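Jatix Community Help > Home & Kitchen > Pantry

How do I keep opened snacks from going stale in a humid kitchen?
Posted by Erraji, 4 replies hidden by moderator

I live in a basement apartment where salt is a solid for nine months of the year. Crackers last one evening. I have tried clothespins, rubber bands and folding the top down with a stern look. I also bought a 200 pack of plastic clips, and the crackers went soft anyway, only now with accessories. Is there something that works, short of moving?

Zesow
Member since February, 3,109 posts

Clips hold a bag closed. They don't make it airtight, and a bag that has been folded forty times has pinholes in the creases. Move the crackers into a glass jar with a rubber gasket the same evening you open them. Squeeze nothing, label nothing, just shut the lid. Small packets are a different matter: eat the whole thing and call it portion control.

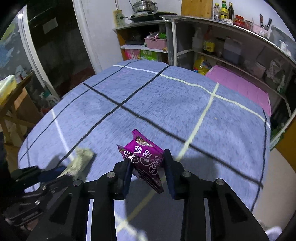
Can I crisp up crackers that have already gone soft?

Put them on a bare baking sheet at 250 degrees for 4 or 5 minutes, then let them cool all the way before you judge them. They come out of the oven still bendy and firm up on the counter. Anything with chocolate or a cream filling is past saving this way, and so is your baking sheet.

I'd keep the jar away from the stove and the dishwasher too. My mother stored hers over the kettle for years and blamed the brand.

Trotent

Just put it in the fridge

Zesow

Please don't, unless it's sealed. A loose bag picks up damp every time you take it out, plus whatever the onions are doing in there.

Trotent

works for me

Erraji

Jar purchased. I now own one jar and most of 200 clips, if anybody wants clips.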